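Emow Opens Play Kitchen Room at Stevlow

Stevlow – Emow, the maker of play food and children's kitchen sets, will open a play kitchen room at its Stevlow store in October. The room is free to use during store hours and is meant for children aged 2 to 9, with an adult present.

The room is set up so that families can try pieces from the full range before they buy. Food, dishes and kitchen tools are kept together at the tables, and children may mix them as they like. Pieces are put back in the bins at closing time.
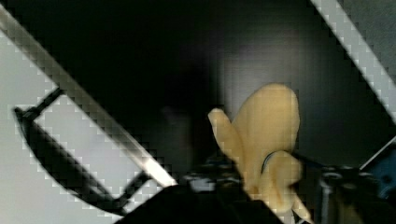
Emow worked on the room with Navarro, which fitted the tables and the shelving. Work began in the spring and was finished on schedule. The tables are set at child height, and there is seating along one wall for parents.

"Parents kept asking us to open boxes so they could see how big things were," said Jean Morrison, store manager at Stevlow. "Now they can put a bowl next to a plate and see for themselves. The kids get on with making lunch."

The opening also brings the Trultley line into the store for the first time. Trultley covers tableware and basic kitchen pieces, such as plates, bowls, mugs and colanders, in soft colors. It is sold by the piece, so a lost mug can be replaced without buying a new set. Play fruit and pantry items are sold the same way. 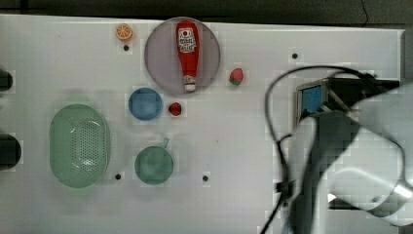

A ketchup bottle on a plate, with strawberries, an orange slice, a blue bowl and a green colander.

Emow asked customers earlier this year what they wanted from the store and received 3,387 replies. A place to try things out was the most common request, followed by single replacement pieces.

School and daycare groups can book the room on Wednesday mornings before the store opens to the public. Bookings are taken at the front desk. Groups should bring one adult for every four children.

Food and drinks are not allowed in the room. Strollers can be left by the entrance.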